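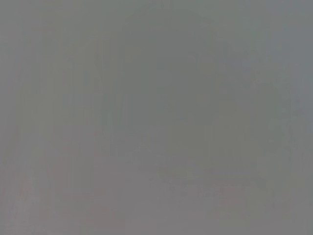 11/08/2020
por Korkier

Faz tempo que quero pintar a parede do corredor de cinza, e em agosto finalmente comprei a tinta! O difícil foi escolher o tom, porque cinza nunca é só cinza: tem o que puxa para o verde, o de ardósia, o que fica meio malva, e um passa para o outro sem a gente perceber onde. Eu queria essa mistura, bem suave, sem contraste forte.

Comece lixando de leve e tirando o pó com um pano úmido. Passe uma demão do cinza médio na parede toda e espere secar (eu deixei de um dia para o outro). Depois misture um pouquinho do tom esverdeado com água e vá batendo com uma esponja, em áreas de 60 cm, e esfume a borda com um pano seco antes que ela marque. Repita com o malva, mas bem menos, viu? Para lavar a esponja, 5 minutos de molho em água morna.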